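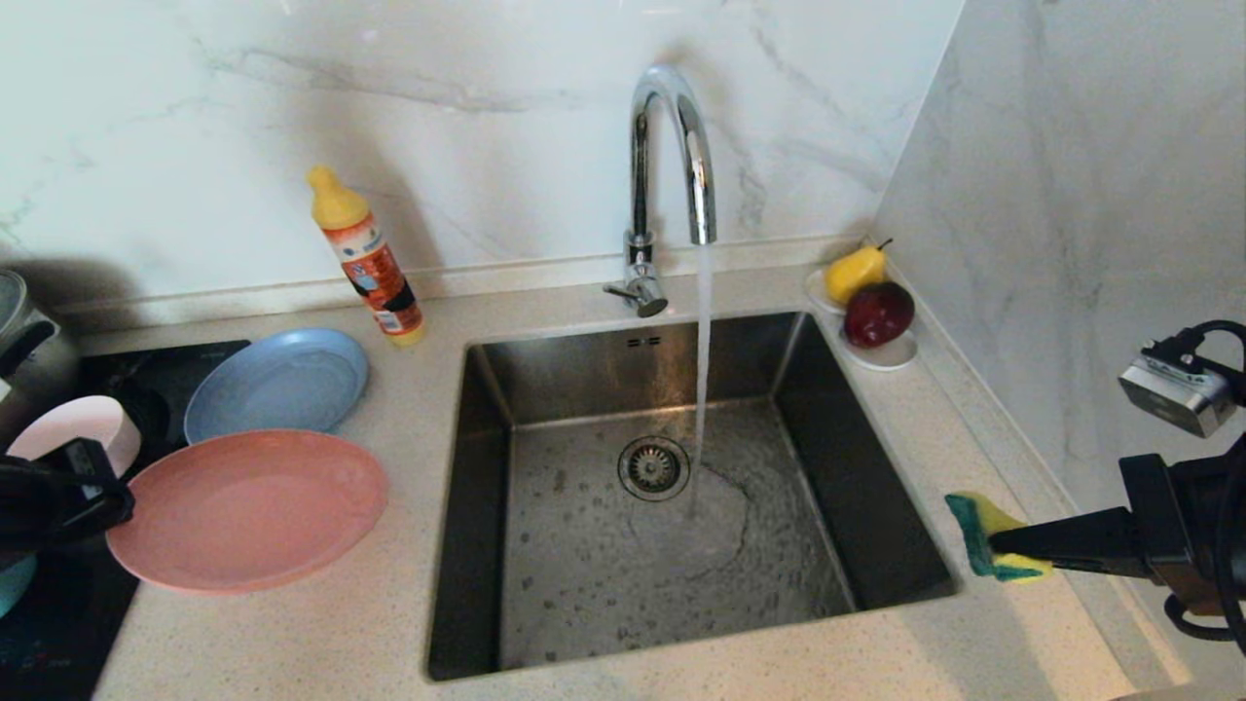 Renting the Zunomo Flat — Your Questions

Posted Sunday, February 25, 2018 by the bookings desk
Search this site Type and hit enter
14 shares | 3 comments

Same emails every week so putting it all in one place. Read first, then write.

How do I book?
Form on the bookings page. Dates, number of guests, phone. We reply in a day or two, longer on weekends.

What's the deposit?
300 dollars, card only. Goes back to you within a week of checkout. Banks can be slow, not much we can do.

Minimum stay?
Two nights. Three in October, on account of the Clernberg fair.

Where do I get the keys?
Lockbox by the side door on Rosenthal Street. Code comes by text the morning you arrive. Scramble the dials after please.

Can I check in early?
Sometimes. Ask the day before. Normal time is 3, checkout is 11.
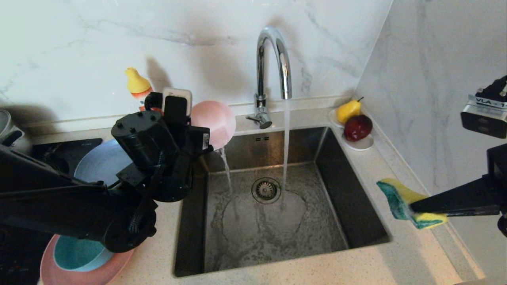
Do I have to clean before I leave?
Not really. Dishes done, trash out, used towels in the tub. Leave the beds, we strip them ourselfs. Cleaning fee is already in your total so don't pay it twice.

What's in the kitchen?
Enough for normal cooking. Plates and cutlery for six. No blender. Coffee maker takes paper filters, size 4, bring some if you're picky.

Parking?
One space behind the building, number 20. Second car goes on the street — free after 6, metered before. The lot across the road belongs to the dentist and they do tow.

Pets?
One dog, ask first. No cats, sorry.
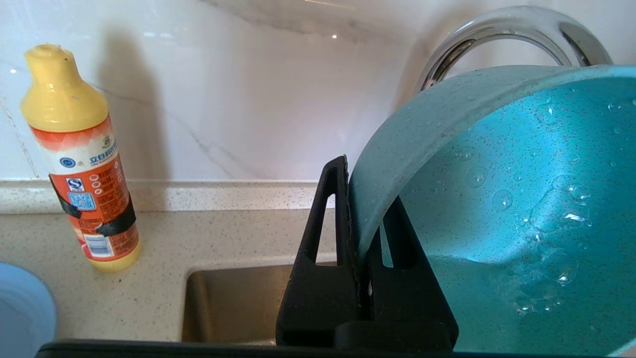 How far is the lake?
Tromholm landing is 1000 yards down the hill. Easy going down. Stroller is fine on the paved side, not on the steps.

Wifi?
Yes. Password is on the card in the hall drawer. Slow in the back bedroom, ok everywhere else.

Can I cancel?
Full refund up to 14 days out. Half up to 7. After that no, but we'll try and move your dates if theres room.

Do you take long stays?
November thru March only. Email for a monthly rate.

More questions, use the form. Calls go to voicemail most afternoons.

3 comments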